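Gripper news from the back bench

Lok-yiu Hung asked me to write up the finger swap for this issue, mostly so that people stop asking her about it in the hallway. So here goes, and it's longer than she wanted.

If you read the September issue you'll remember we had two kinds of fingers on order. The first set came from Rieger - hard plastic, straight sides, with a thin rubber strip glued along the inside. The second set came from Brirgate and is softer all over, with a bit of flex at the tip. Both bolt onto the same gripper body, both cost more than I would like, and everybody on the team had picked a favorite before a single one had come out of the bag. I was a Rieger person. I like things that don't bend.

We ran 547 tries in all, split between the two sets, and I sat through far too many of them with a cold cup of coffee. Folding a cloth, picking up a pen, putting a cup on a saucer, all the usual stuff. On most of those I couldn't tell you which fingers were on without looking. The cup doesn't care. The pen doesn't care much either, as long as you come at it from the side. Where it got interesting was paper.
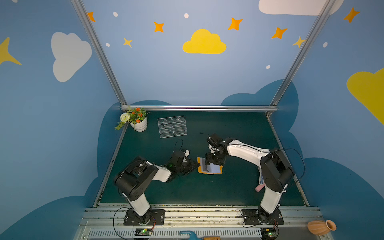

Paper in folders is the job I'd been waiting for, and it's a mean one. A single sheet has almost no edge to grab, it curls when you push it, and if you squeeze the folder at the wrong moment the whole thing shuts on you like a clam. You also need both arms for it. With the left gripper at the left edge of the orange folder and the right one down on the pale bluish sheet inside, you've got two hands that have to agree about where the paper is, and one of them is always a little late! When they disagree you hear it before you see it. It's a sad little crinkle and I have come to hate it.

The hard fingers were great at the first half of the job. They find the edge of the folder, they hold it, they stay put. Then the other arm has to slide or lift the sheet, and that's where they let me down. The rubber strip either grips too well and drags the page, or it misses and the bare plastic skates right over the top. Out of 164 folder tries with the Rieger set I got so many bent corners that I started keeping the ruined sheets for grocery lists. (I'm good for lists until spring.)

The soft ones were slower to set up. You have to come down lower than feels right, because the tip gives a bit when it touches, and the first afternoon I had the height wrong and kept pressing on air. Once I'd nudged the depth down by 2 millimeters it was a different machine. The tip spreads out against the sheet and the sheet comes along with it, flat, with hardly any fuss. I may have clapped. Lok-yiu says I definitely clapped.

They do have their bad side. The soft tips pick up dust and paper lint like you wouldn't believe, and once they're fuzzy they lose their hold pretty fast. I've been wiping them with a damp cloth every time we change the task, and I've put a cloth in the drawer with the hex keys, so please leave it there. They also wobble a bit on anything heavy. I tried a full stapler and gave up after the third drop.

A word on the controller, which a few of you asked about. We're still on Zernora for both arms. I tried the newer release for a morning and the timing between left and right was nicer, but it forgot my saved starting poses twice, and I am too old to type those in again. I went back to the previous one and I'll stay there until somebody braver than me has had the new one running for a while. If that's you, come find me, I'll bring cookies.

So for now the Brirgate fingers stay on for folders, envelopes and cloth, and the Rieger set goes on for anything with some weight to it. Swapping takes me 7 minutes if I don't lose a screw. Please don't mix them, one of each, on the same gripper. I know it looks like a clever idea. I had it too, and it twisted everything I picked up.

Next I'd like to try the thinner tips that Rirnolberg sells, the ones that look a bit like a duck's bill. They might get under a sheet without having to push on it first, and that would save us the crinkle. Lok-yiu has sent off for a pair and we'll start with folders again, same heights and same speed, so that we can compare them with what we have now. If you've got old folders you don't need, any color, the box is by the door of the back room. Plastic sleeves are welcome too. No ring binders please, we've still got the ones from last time.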